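Salamatu Adeleke and Kumaresan Achari
9 September 2020

3.2 Surface reflection and visual comfort at shared desks

The second part of the study deals with the surfaces on which people work. In the interviews, the participants of the Flornthorpe building spoke often about the ceiling lights, but when we asked them to show us what disturbed them, many pointed down to the desk. This agrees with the earlier field work of Jibrin, who found that office workers tend to blame the lamp for a discomfort that reaches the eye by way of the table. For this reason we treat the desk surface as a light source of its own, with a brightness and a direction that depend on the seat.

We asked 50 participants to complete the same reading task at two desks. The first desk had a dark matte surface, and the second had a pale wooden surface. The printed text, the chair and the ceiling lighting were kept the same. After each session the participants rated their comfort on a scale of seven steps, from "not at all disturbing" to "impossible to work". They were also invited to write free comments, and these were coded independently by the first author and by Isabelle Gagnon. Where the two codings did not agree, the comment was discussed until one code was chosen.

Pale wood presents a special difficulty for this kind of rating. It sends back more light than a dark surface, and this makes the whole room appear brighter, an effect that most participants liked. The same surface can also carry a soft image of the ceiling lamps, which moves when the head moves. Participants who sat upright rarely mentioned it. Those who leaned over the paper mentioned it more often, and several of them had turned the page to an angle in order to read without it.

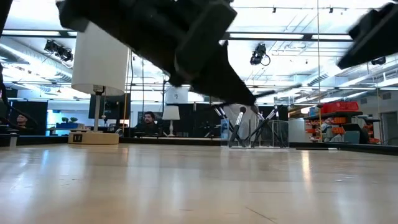
Figure 2. Soft reflections of overhead lighting on a light-colored wooden surface, with a darker band of counter edges and desks behind.

The contrast between the work surface and what lies behind it must also be considered. When a bright surface ends against a dark background, the eye has to adapt each time it moves between them. In our comments this was described in very different words, such as "tiring", "hard at the edge" and, in one case, "like looking out of a tunnel". We coded all of these as background contrast and kept them separate from reflection, although we admit that the participants themselves did not always separate the two.

The ratings for the pale desk were more spread than those for the dark desk. We do not interpret this as a simple preference. A participant who values a bright room may accept some reflection, while another who reads small print for long periods may not. The seat height was also not controlled in the March sessions, and it may explain a part of the variation. Section 3.3 returns to this question with the adjusted chairs.

Last updated: 9 September

Contact: Akosua Kwofie, Lumard Indoor Environment Group. Copyright the authors. Back to top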